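Comparison of Two Fingertip Pads for a Two-Arm Gripper Setup
Student project report, Varnport, spring term

1. Purpose

In this project we compared two kinds of fingertip pads on the same pair of grippers. The first pad, which we call Dobre, is smooth. The second pad, Akow, has a rough surface. The fingers, the motors and the control program Vatulow stayed the same for the whole test, so any difference in the results should come mainly from the pads.

2. Setup

Both arms work over one table. The table is covered with a green cloth, fixed with binder clips at the back corners. Each task was done by remote control, and the operator watched the camera images only. We did 312 trials in April. Before every group of trials we checked the screws of the finger links, as a loose link moves the fingertip to the side and the two pads do not meet evenly.

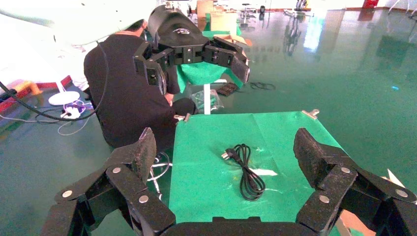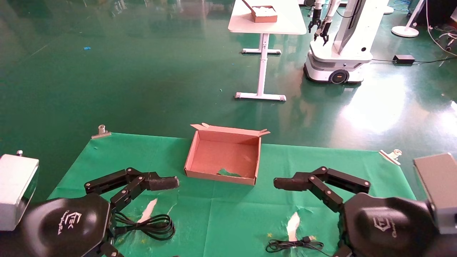
The trials were divided into two types, soft objects and stiff objects, and each type was repeated with both pads. For the soft type we chose a power cord, and the operator had to pick it up by the cable and put it down again without touching the plug. For the stiff type we chose an open cardboard box like the one between the two arms, which must be held from both sides and lifted together. The box was the more difficult object to plan for. When one arm pushed first, the box turned, and the second arm arrived at a wrong place. We decided that both fingertips should touch the walls before any lifting was allowed. A trial was counted as failed if the object fell, or if the operator needed more than 20 seconds.

3. Results

With the Dobre pad, 56 trials failed. Most of them were with the cord, which slipped out when the fingers began to rise. With the Akow pad, only 9 trials failed. In these cases the box bent under the pressure and the grip was lost.

The rough pad was also easier for the operator, who could close the fingers with less force. On the other hand, it pulled the cloth when the fingertip came too low, and then we had to stretch the cloth again.

4. Remaining problems

The force was set by hand and was not measured. In the next term we would like to add a simple force limit in Vatulow and repeat only the box trials. The wrist camera should also be moved a little higher, so that the palm of the gripper covers less of the view.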